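Wäschefalten für Fortgeschrittene: Zu Besuch bei der Robotik-AG in Asville

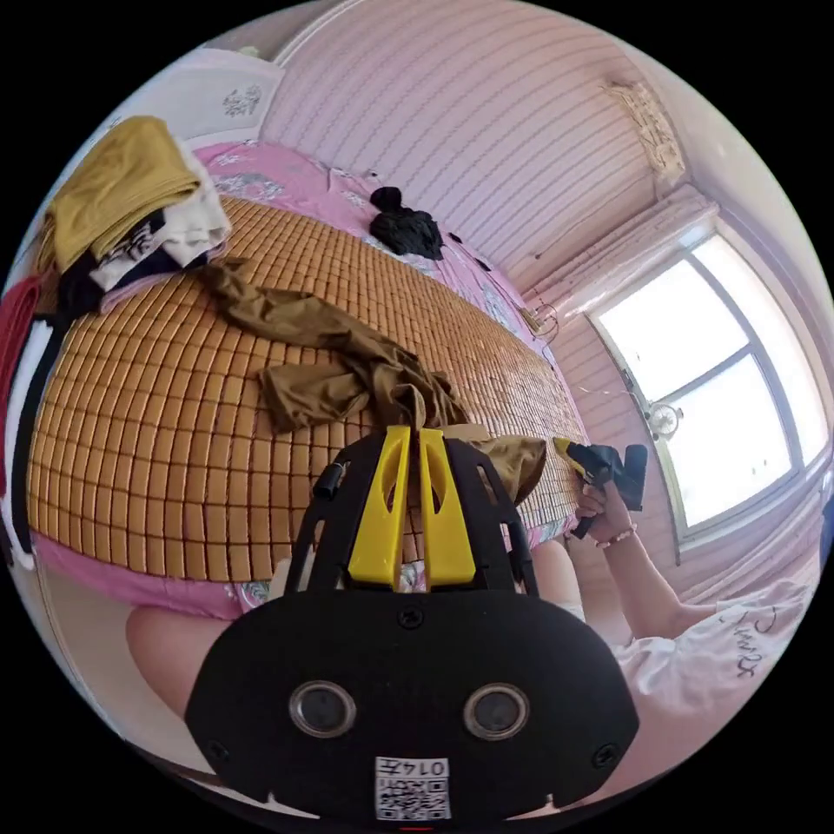 Zwei Handgreifer, eine Bambusmatte und noch einiges zu falten.

Asville hat einen Bahnhof, an dem seit Februar keine Uhr mehr geht, und eine Berufsschule, die im Hinterhof einer Gärtnerei liegt. Wer zum Besuchstag der Robotik-AG will, folgt den Pfeilen aus Klebeband. Zwei davon zeigen zur Gärtnerei. Ich war also zuerst bei den Geranien, gemeinsam mit einem Ehepaar, das ebenfalls zu den Robotern wollte und dann doch einen Rosmarin gekauft hat.

Anlass war der 15.7.18, letzter Besuchstag vor den Ferien und zugleich Vorführtermin für das Jahresprojekt, das auf den Namen Pastside hört. Warum Pastside, konnte mir auch am Nachmittag keiner sagen. Angeblich stand das Wort auf einer alten Kiste im Werkraum und war kürzer als der eigentliche Titel, der »Erfassung von Greifbewegungen bei textilen Haushaltsgegenständen« gelautet hätte. Zu Deutsch: Man faltet Wäsche, und zwar mit Greifern in den Händen statt mit den Händen.

Kiyoshi Morikawa leitet die AG im vierten Jahr. Er begrüßte uns in Raum 18 mit dem Hinweis, der Kaffee sei von gestern, der Quellcode von vorgestern, und beides habe man noch einmal aufgewärmt. Danach kam ein Vortrag mit 33 Folien. Ich habe bei Folie sieben aufgehört mitzuschreiben, dort ging es um die Reibung von Baumwolle. Hängengeblieben ist mir der Grundgedanke: Ein Blechteil bleibt ein Blechteil, egal von welcher Seite man es anpackt. Ein Hemd dagegen ist nach jedem Anfassen ein anderes Hemd. Deshalb führen die Schüler die Greifer zunächst selbst, einen pro Hand, und zeichnen auf, wie sie zupacken, ziehen und umschlagen. Aus den Aufnahmen soll später ein Arm lernen, der zurzeit noch im Lieferrückstand ist.

Geübt wird überwiegend zu Hause. Der Werkraum hat eine Drehbank, zwei Lötplätze und ein Waschbecken, aber kein Bett, und auf einem Bett landet die Wäsche nun einmal bei den meisten Leuten. So kommt es, dass die technische Dokumentation dieser AG aus lauter Schlafzimmern besteht. Geblümte Laken, rosa Vorhänge, im Fenster ein Ventilator: Ich habe Messeberichte gelesen, die weniger über ihre Branche verraten haben.

Die Greifer selbst sind schwarz und haben gelbe Finger mit länglichen Aussparungen. Über diese Finger wurde im Winter offenbar erbittert gestritten. Die erste Fassung war massiv und drückte den Stoff platt, die zweite war so weich, dass sie sich vor einer Jeans verbeugte. Die jetzige gibt ein wenig nach. Eine Schülerin aus dem zweiten Lehrjahr ließ mich eine gebrochene Fassung eins in die Hand nehmen, mit der Feierlichkeit, mit der andernorts Faustkeile gereicht werden.

Dann durften die Gäste ran. Im Werkraum lag dafür eine Turnmatte auf zwei Tischen, darauf ein Stapel Handtücher. Die Aufgabe: ein Handtuch, zweimal falten, ablegen. Der Vereinsrekord steht bei 18 Sekunden. Ich brauchte 74 und hatte am Ende etwas vor mir, das Morikawa nach kurzem Nachdenken »ein Paket« nannte. Man unterschätzt, wie viel die Fingerspitzen sonst so erledigen, ohne dass man davon erfährt. Die zweite Ecke zu finden, während die erste im linken Greifer klemmt, ist eine Demütigung, die ich jedem empfehle, der schon einmal gefragt hat, wann der Haushaltsroboter denn nun endlich kommt.

Der Vater neben mir schaffte es in 27 Sekunden und sprach den Rest des Nachmittags davon.

Nach der Pause wurde die Software gezeigt. Sie heißt Truvar, ist selbst geschrieben und sortiert die Aufnahmen danach, ob am Ende etwas Gefaltetes daliegt. Über Handtücher hat Truvar inzwischen eine feste Meinung. Bei T-Shirts schwankt es noch, und ein zerknülltes Hemd hielt es während der Vorführung zweimal hintereinander für fertig. Das Publikum, darunter mehrere Eltern von Jugendlichen, reagierte mit Verständnis. Der Schüler am Rechner sagte, das sei ein bekannter Fehler, man arbeite daran, und scrollte auffallend schnell weiter.

Im Herbst tritt die AG beim Fujimoto-Wettbewerb an, in der Klasse für weiche Gegenstände. Im Vorjahr wurde sie dort Vorletzte, allerdings mit einem Gerät, das Socken paaren sollte und eine starke Vorliebe für einzelne zeigte. Für diesmal gibt man sich zuversichtlich, sofern der Arm noch geliefert wird.

Wer selbst hinwill: Der nächste Besuchstag ist nach den Ferien, der Termin hängt dann am Schultor. Eingang über den Hof, an der Gärtnerei vorbei, nicht durch. Handtücher werden gestellt. Spannbettlaken bitte zu Hause lassen, das Thema ist in der AG noch nicht ausdiskutiert.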